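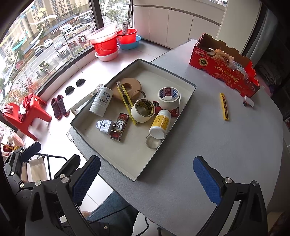

Isn't it just a fancy litter picker? was the first thing Rimantas Lill wanted to know at the open day, and he asked it loudly enough that the people by the coffee turned around. Fair question! I make my living selling these and I've had it from engineers too. My answer was to hand him the pair and let him get on with it, and he kept them for most of the afternoon.

Kirkegaard hand grippers, sold as a pair
Item 2951

Search products Enter keyword or item number Go

So, what you get. Two hand-held grippers, left and right, each with black arms on silver pivot bolts and a textured blue pad on the end of each finger. You squeeze, the fingers close, and a small camera on the tool records what the fingers see while you work. The recordings then go to whoever is teaching a robot arm to do the same job. There's a cable on each one, and yes, you do feel it the first few times you reach across yourself. Run it over your lap and under the table if you can.

We held the open day at Ollow in October and I've been meaning to put my notes on this page ever since. The job on the table was tray sorting — a shallow tray of household bits, the sort of stuff that lives in a kitchen drawer. Rolls of tape, a utility knife, a medicine bottle, a power adapter, a clear lid. I like a tray like that for a demo. Tape rolls are easy to grab and beginners cheer up right away. A flat packet is a different story, and if another thing is lying on top of it you'll learn a lot about your own patience.

Please keep the blades in when you practice with knives! The pads are soft and they cost money.

A few things I took home from the day:

People squeeze much too hard. The pad does the gripping, so close until it touches and then a hair more. Raimonds Ķēniņš had the best touch of anyone there and he barely seemed to be holding the thing.

Sitting is better than standing. After half an hour your shoulders will agree with me.

Round bottles on their sides want to roll, so come in across the label with both fingers level. Or use the other hand to steady the far end, it's what the second gripper is for.

Leave part of the tray clear. You need somewhere to put a thing down and take a second grip, and a tray filled right to the rim gives you no room for your fingers.

The pads are the part that wears. We count on some 500 hours from a set in ordinary use, less if you do a lot of cardboard. Spares come from Jallberg and fit with one screw. The older Storkska pads will go on too, but they sit a touch proud and I don't love them.

Each gripper weighs 151 grams without the cable. Left-handers — both sides are the same inside, so swap them over as you please.

Rimantas ordered a pair before he went home, and a spare set of pads with it.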